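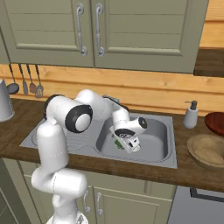

Noelia Requena

Getting a Flood Out of Your Uncle: How to Write Down a Family Disaster Story

Every family that has lived in one place long enough has a weather story. Ours is the November the Trallness came over its banks and into the lower streets of Breltard. I was nine. I have told it at parties for years, and when I finally sat down to write it I found I owned four good sentences and a lot of arm waving.

What follows is how I got from four sentences to a finished piece of 2000 words. You can use it for a tornado, a blizzard, an earthquake or a very bad hailstorm.

Start with what you have

Write down your own version before you talk to anyone. Keep it to 200 words and don't look anything up. Put in the wrong parts too. Mine had a cow floating past the post office, which my mother says was a sofa. I have kept the cow in my notes out of loyalty.

Mark anything you saw yourself with an S and anything you were told with a T. If you were a child at the time, prepare for a great many Ts.

Call the relatives one at a time

Do not do this at Thanksgiving. Put two of my aunts in a room and by dessert they have agreed on a single version, usually the one belonging to whoever is louder. Call them separately, and in the morning if they are over seventy.

Skip "What was it like?" The answer is "Wet." Ask small, dull questions:

What were you wearing on your feet?
What was in the oven?
Who had the car?
What did you carry upstairs first, and what did you wish you'd carried?

The shoes question got me more than all the others put together. My uncle had gone out in his wedding shoes, the only pair near the door, and forty minutes of material came after that, including some about the wedding.

Record the call if they'll let you. If they won't, write the notes up the same evening, while you can still hear how they said it.

Find one person outside the family

You need somebody with no stake in your grandfather being a hero. I wrote to Helmut Dreßler, who had the counter at Kuvell Hardware in those years and sold out of mops before lunch. He remembered my grandfather well. He remembered him trying to return a mop.

Old neighbors are good for this, and so are mail carriers and anyone who coached a team. The local library may have the newspaper from that week. Read the ads as well as the front page. The Kelmendi bakery ran its usual notice for rye bread while its ovens were under 3 feet of water, and that went straight into my second paragraph.

When the accounts don't match

They won't. My mother has the water arriving at supper, and my uncle has it arriving at 2 in the morning. You can pick one, you can check the paper, or you can print both and let them fight it out. I printed both. Each has since thanked me for proving the other wrong.

Now write it

Begin on the ordinary part of the day, close to the trouble. One page of normal life is plenty – readers know something is coming or you wouldn't be telling them about the laundry.

Stay at the height you were. If you were nine and watching from the landing, leave the helicopter view to people who had helicopters.

Go easy on adjectives for the water. I used "churning" eleven times in the first draft. It was mostly brown, and it smelled like the inside of a lawn mower.

Carry on past the rescue, too. The cleanup went on until spring, and it is where most of the family arguments come from, so there's your ending. Mine stops with my grandmother drying the photo album one page at a time on the clothesline, with a peg on each corner and my uncle's wedding shoes hanging at the far end.

Send copies to everyone you interviewed, and give them a deadline for corrections. I didn't set one, and my aunt is on her third letter about the sofa.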